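Recording demonstrations with two hand-held grippers
Posted 2019-01-08

These notes cover one recording session for the Pitari learning set. You need both grippers, the chest harness and a clear bit of floor.

Hold one gripper in each hand before you start.
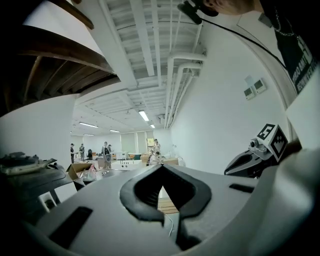
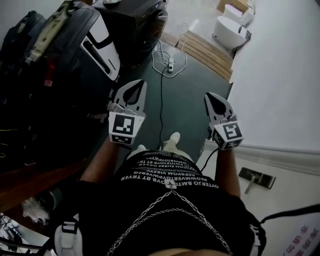
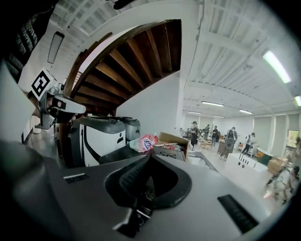

1. Check that the marker cubes are clean and screwed down tight.
2. Start all the cameras, then bring the grippers together and hold still for 4 seconds. The Zornside script looks for this pause.
3. Do the task at an even speed. If you drop something, carry on - we keep those takes and tag them later.
4. Stop after 17 takes and copy the files across.

Name each folder by task and take number. The October set has 1,493 takes, and some 2 in every hundred had to be thrown out over bad names.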